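Talks > Fiber and Home > Speaker Notes > Living With Wool

September, evening session

Living With Wool: Notes for the Guild Talk

(Wait for the chairs to stop scraping. Water on the left side of the lectern, swatches on the right.)

Good evening, and thank you for coming out. I know the parking at Flindaner Hall is a trial, and I know some of you drove past the turn twice, as I did myself the first time I came. If you're still in your coat, keep it on as long as you like, and if it's a wool coat, all the better, you can follow along on your own sleeve.

I've been asked to talk about blankets, and I will get to blankets, but I'd like to come at them by way of my grandmother's hall closet. She had a shelf up high where the good ones lived, folded in thirds with the fold facing out, and as children we were not allowed to touch them. There was a brown one from the old Skendel mill that I never once saw on a bed. When it finally came to me it was in perfect shape except along the fold, where the moths had made themselves a very nice home. So the first thing I want to say tonight, and if you doze off afterward I'll forgive you, is please use your blankets. Sleep under them, take them to the lake. Moths like a blanket that gets left alone in the dark.

(Pass the first swatch. Ask people to send it along the row and then back.)

While that's going around, a little about how a felted blanket gets to feel the way it does. Wool fiber has tiny scales along it, a bit like a pine cone, and when you add warm water, soap and rubbing, those scales catch on each other and the cloth draws in. Mill people call it fulling. You may have done it by accident to a sweater, and I'm sorry for your loss. Done on purpose, and stopped at the right moment, it gives you a cloth that holds heat, sheds a light rain and doesn't ravel much when you cut it.

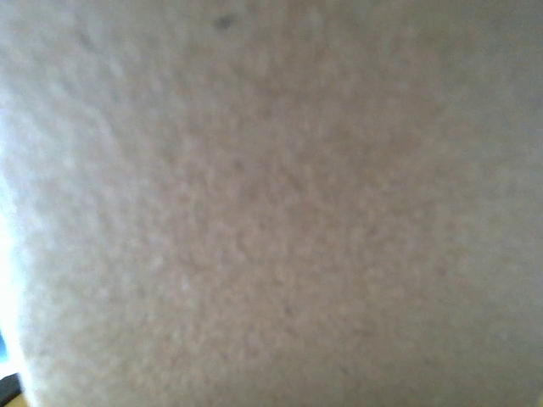
Notes and slides by the author, for the Fakhoury Weavers' Guild

Now, color. People will tell you beige is dull, and I used to say so too, before I spent a winter trying to match one. If you look closely at a soft neutral, there is often some pink in it, or some gray, and lighter and darker flecks all mixed together so that your eye does the blending from across the room. Spinners get this by carding different shades of fleece together before the yarn is made. I tried for one particular oatmeal for so long that my family began leaving the room when I brought out the samples. My best attempt is the second swatch, and you're welcome to tell me kindly what's wrong with it.

(Pass the second swatch. Don't apologize for it more than once.)

Washing. I get more letters about washing than everything else put together. Most of the time a blanket wants airing and nothing more. Hang it over a railing on a dry, breezy day, out of strong sun, and give it a good shake. If it truly needs a wash, use cool water, a little mild soap, and press it gently with your hands. Please don't wring it. Roll it in towels, lay it flat, and be patient. The big gray one on my own bed took 72 hours to dry last spring, and I had to step over it every time I wanted the kettle.

For mending, match the weight of your yarn first and worry about the color second. I keep a tin of odds and ends from the Somex remnant bin, and I dip into it for everything. Small holes can be darned. Larger ones in a felted cloth can take a patch from behind, stitched down loosely so the whole thing still drapes.

(If time is short, skip the next part and go to questions.)

I did want to mention my first blanket stall, at which I sold 2 blankets in nine hours, one of them to my aunt. I was cold and rather sorry for myself, so I wrapped up in the stock, and a woman stopped to ask how warm it was. We talked until packing-up time. She didn't buy a thing, but she still writes to me, and she taught me the blanket stitch I use to this day.

Questions now, and then tea. The swatches need to come back to the front, please, and the handout with the mending diagrams is on the table by the door.

Contact the Guild office | Copyright Fakhoury Weavers' Guild | Back to top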